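Serving Speed and Line Calls in the Unia Club League
Term project report, 18 February 2020

Our question was simple: do faster serves get called out more often when the players do their own line calls? The league let us sit courtside at Uto, where we logged 314 serves and got mildly sunburned.

We threw out every let and every serve the radar gun missed, leaving 264. Of those, 60 were called out. Fast serves did fare worse, though the gap shrank once we removed one doubles match in which both pairs seemed to be playing on a smaller court than the rest of us.

The Drasari radar gun also clocked a passing moped -- a clean first serve, by its reckoning. We plan to repeat the count in April with two observers per baseline.
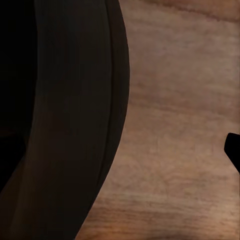
Our supervisor has asked for 200 serves per court next time, and for hats.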